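Otevent: Frequently Asked Questions

Otevent is our method for teaching a two-armed robot household pick-and-place work entirely in simulation. We get a lot of mail about it (keep it coming!), and most of the questions fall into the groups below. If yours is missing, write to the project address at the bottom of the page.

What does Otevent do, in one paragraph?

It learns when to look where. A policy with several camera views usually gives every view the same weight at every step. Otevent adds a small network that watches the incoming views and decides, step by step, how much each one should count. While the arm is crossing the room, a wide view tends to be worth more. Once the fingers are close to something, a view from the wrist usually takes over. We never tell it this. It picks it up from the demonstrations, and we still get a kick out of watching the weights swing over!

How well does it work?

Better than we dared hope when we started. We trained on 411 demonstrations across 28 simulated tasks. With equal weighting, the policy finished 5 of the 28 tasks reliably in rooms it had not been trained on. With Otevent switched on and everything else left alone, it finished 19. Same data, same training time, same arms.

What counts as "reliably"?

Forty-nine or more successes in a run of 60 attempts, with furniture and lighting changed between attempts. It's a bar we set before training began and we haven't moved it.

Which tasks does it still fail?

Mostly the ones where both arms have to hold the same thing. Passing an object from one gripper to the other is our weakest spot by a long way. The view weights flicker back and forth during the handover and the motion gets jerky. Thin objects lying flat on a table are hard too. We have a fix for the flicker that looks promising on two tasks, and we'll add it here when we've run it on the rest.

What are Drasden and Fuentealba?

Drasden is our set of simulated rooms. Fuentealba is the scoring tool that runs a policy through those rooms and writes out the results table. You can use either one without the other, and a few groups already do.

Why simulation only?

Speed, mainly. We can change a wall color, move a desk and start over in seconds, and we can run overnight without anyone standing by. It also lets us compare two policies from exactly the same starting point, down to the last joint angle, and for a method about camera weighting that kind of clean comparison is gold. Tests on physical arms are next, under the name Pananton. We have no results from that yet, so please don't quote any!

Do the views need to be any good?

Less than you'd think! This was the nicest surprise of the whole project. Some views hold a lot: furniture, small objects, a stretch of floor, plus the robot's own arms getting in the way. Others hold next to nothing apart from the gripper. The network has to cope with both kinds, and a nearly blank view still says something about where the fingers are.
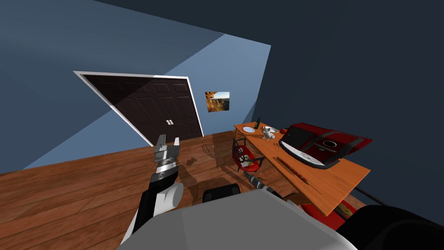
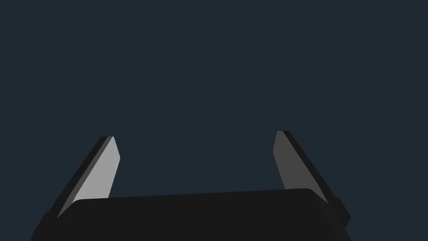 Two views from a Drasden session: the room with its desk, and the open gripper against plain slate blue.

We tried throwing out low-content views with a simple filter before training. Scores dropped. Our best guess is that the network needs to meet dull views during training if it's going to learn to turn them down later, and that the filter was also removing moments where finger position mattered most. We'd love to see someone test that properly.

Can I use Otevent with a single camera?

You can, but it won't do anything for you. With one view there is nothing to weigh. Two is the minimum, and the gains in our tests kept growing up to four.

What hardware do I need to train it?

One decent graphics card. The weighting network is tiny next to the policy itself, and adding it made training only slightly slower on our machines. Running Fuentealba on the full set of tasks takes longer than training does, so start with a handful of rooms.

Does it work with my policy?

If your policy takes image features as input, very likely. Otevent sits between the image encoder and the rest, and it doesn't care much what comes after. The setup notes walk through the one change you need to make.

When is the next release?

September, if the handover work goes to plan. It will include the new rooms and the settings for every run in the results table.

How do I report a bug?

Send us the room number, the task name and the random seed. With those three we can replay your run exactly.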